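**Budgeting for a two-arm bench cell - what am I forgetting?**

*Kulsoom Niazi, January 3, 2023*

We're pricing a second bench at Drendton for sorting small household items. The arms are quoted. Everything else is guesswork, and I have to hand in a number by April. 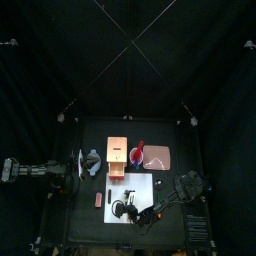
My draft has the table, rails, curtains and a camera for each wrist. Is one spare set of fingers enough? Most of what we pick up is small and stiff. 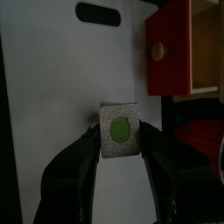 Typical small item, held at the fingertips

---

**Tariq Bajwa**

Buy three sets. Fingers are a wear part and Praker took around 6 weeks to ship ours. Put them on the same order as the arms so you only pay freight once.

Also price the tabletop separately. We went from black to white after two months and had to redo the lights. If you can, borrow a panel in each color first.

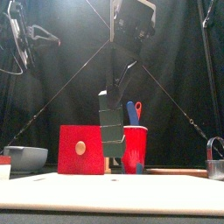 White top, with the red box and cup at the far side

---

**Joaquim Sampaio**

just get the Piltidow bundle, it has everything

---

**Zarmeena Bhutto**

The bundle doesn't include mounts or cable, so check the list before you sign. I'd add a line for props too - boxes, cups, utensils, trays. It's cheap stuff but it comes out of somebody's budget, and you want duplicates.

Agree with Tariq on fingers. Ask for the wrist camera bracket drawing as well. Ours didn't clear the joint and we paid a shop to make 2 new ones.
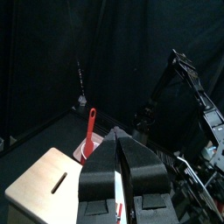
Wrist camera view, fingers together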